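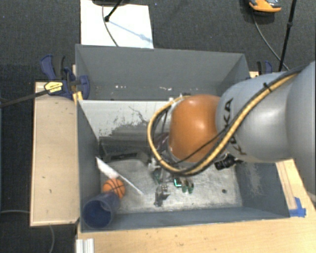
Painted Metal Bins: Cleaning, Touching Up and Keeping Them Usable

Workshop tips, 2019-09-15

A painted bin that gets parts dropped into it every day will lose its paint on the floor first, then along the lower part of any divider, then at the walls. Most of this wear does no harm. Bare patches in a dry shop can go for years without attention. What shortens the life of a bin is grit, standing oil and sharp edges, and all of these can be dealt with in an afternoon.

Emptying and cleaning

Take everything out, including whatever has collected in the corners. A magnet in a plastic bag picks up steel chips and small screws. Turn the bag inside out over the trash and the chips fall off without sticking to the magnet. For brass and aluminum you need a brush or a vacuum.

Do not blow out a deep bin with compressed air. The chips come straight back up at your face.

Wipe the floor and walls with a rag and a little degreaser. We use the Sutum concentrate, 30 milliliters to a bucket of warm water, but dish soap does the job if the oil is light. Rinse with a clean wet rag and dry the bin right away. Corners hold water longer than you expect, so leave the bin tipped on one side overnight if it is small enough to tip.

Old label glue comes off with mineral spirits. Let the rag sit on it for a few minutes before you scrape, and use a plastic scraper on paint you want to keep.

Scuffs and scratches

Run a gloved hand along the inside edges. If the glove catches, there is a burr. Take it down with a fine file held flat, then a few strokes of sandpaper. Check the top rim too, where hands and sleeves rub.

Light marks on a painted wall are often paint or plastic from something else. Try a damp melamine sponge before deciding the paint is damaged. Dark scuffs on pale paint usually need the degreaser first.

If the paint is flaking, scrape until it stops lifting and feather the edge with 220 paper. Wipe off the dust, prime the bare metal and give it two thin coats. Thick coats stay soft underneath and peel the first time a casting slides across them.

Painting the floor of a parts bin is mostly wasted effort. It will be scratched again within a month. Rub bare steel with a thin film of paste wax or put in a liner.

Liners

Rubber matting is the usual choice. Buy it 3 millimeters thick for small parts. Thicker mat is quieter but curls at the ends, and parts work their way under it. The Lurnotis ribbed mat cuts well with a utility knife and a straightedge. Cut it slightly small so it can be lifted out for cleaning.

Don't glue a liner down. Oil gets under it sooner or later and you will be scraping rubber with a putty knife.

Cardboard is fine for a few weeks. Throw it out when it gets dark.

Dividers

A divider keeps parts off the back wall and gives you a second compartment for odd sizes. The space behind it is also where things get lost, as it tends to be in shadow. A strip light above the bin helps, and so does painting the back of the divider white.

Loose dividers rattle and wear a groove in the side walls. Shim them with a folded strip of rubber, or drill and fasten them with flat-head screws, heads flush. Check screws in October when you do the rest of the shop before winter.

Loading

Set the heavy parts in by hand at the start, until the floor is covered. After that they can be tipped in from low down. Dropping the first layer from rim height does most of the damage to the floor and to the parts.

Keep long parts lying one way. Keep anything round off the top of the pile. Do not fill past the rim, and leave the front wall clear by 9 centimeters if people pick from that side.

Weigh a loaded bin once so you know what you are asking the stand to carry. One of ours came to 148 kilograms, on casters that were never meant for it. We moved it onto a fixed Fedell stand.

Labels

Put the label on the outside of the front wall, high up. Paper under clear tape lasts a season. Stamped tags on a short wire last longer, and Guérin sells blank ones by the bag. Marker on bare metal wipes off with the first oily glove.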